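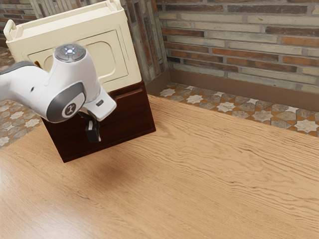 5.3 The drawer that kept getting yanked

I want to spend a little time on the failure that cost me most of November, because I think other groups running drawer tasks in simulation will hit it too. On paper the Kedow policy looked great. Out of 500 evaluation episodes on the cabinet task, it opened the drawer in nearly all of them, and Hannelore Hollmann and I had already started drafting the happy version of this section. Then Iddrisu Eshun plotted the wrist forces (we'd been logging them and never looking!) and found 15 episodes with a spike far past anything our real arm would put up with. The worst one peaked at 1,749 N. A real arm would have tripped its protective stop well before that, or bent something.

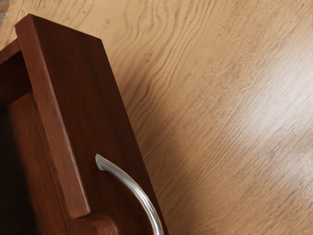 What happens in those episodes is pretty simple once you replay them slowly. The fingers close on the handle a bit off center, the grasp slips toward one mount, and the policy keeps pulling along the line it had planned. The drawer twists in its rails and jams. Our contact solver lets the force build for a few steps, and then the drawer pops free and shoots out to its limit. Our success check only asked how far the drawer had moved, so a violent yank scored the same as a gentle pull. Figure 7 shows the cabinet and the open drawer from the task.

I tried the lazy fix first, which was to cap the joint torques. It got rid of the spikes, but the arm would just sit there straining against a stuck drawer until the episode timed out. What worked better was ending any training episode that went over the force limit and scoring it as a failure. We retrained on 3,590 episodes with that rule in place.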